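Keep a Betting Diary, Even If You Only Bet Pocket Change

I'm going to make a case for the least glamorous habit in sports betting, and I'm going to be loud about it, because I love it. Write your bets down! All of them, with the price, the stake and one line on why you liked it.

I started mine in a cheap notebook and have filled 408 entries so far, mostly soccer with some tennis in the summer. I had always told myself I was good on underdogs. Reading back through the first 100, I found I was terrible on underdogs (really terrible) and quietly decent on low-scoring games between mid-table teams, a kind of bet I barely remembered making.

My friend Sioned Lewis thinks this takes the fun out of it. She'd like to back her team on a Saturday and forget the whole thing by Monday, and fair enough, it's her ten bucks. But I get more fun out of it now. Every match has a little story attached, and I can go back to a rainy night in December and see exactly what I was thinking, including the night I wrote "can't lose" next to a bet that lost by halftime. 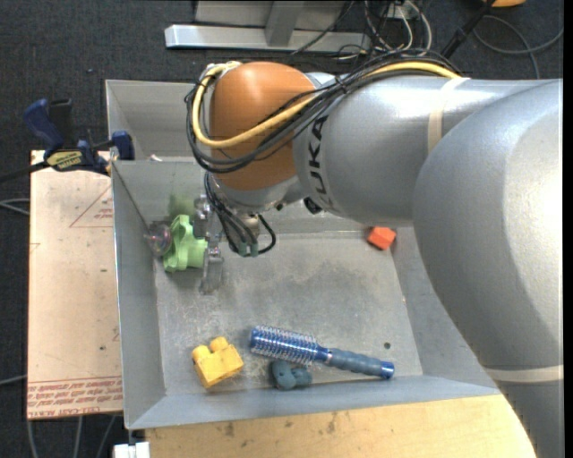
What goes in the diary

Keep it short or you'll quit. Mine has the date, the game, the odds I took, the closing odds and the reason. That closing price is the part I get excited about! If you took 3.10 and it closed at 2.80, you saw something before the market did, even when the bet went down.

Please don't judge yourself after one bad weekend, either. Even 64 bets is a small pile, and luck can push it a long way in either direction. Set a limit you can afford, write that on the first page, and stick to it when you're losing. Then go buy a notebook with a decent cover, it'll be living in your coat pocket for a while.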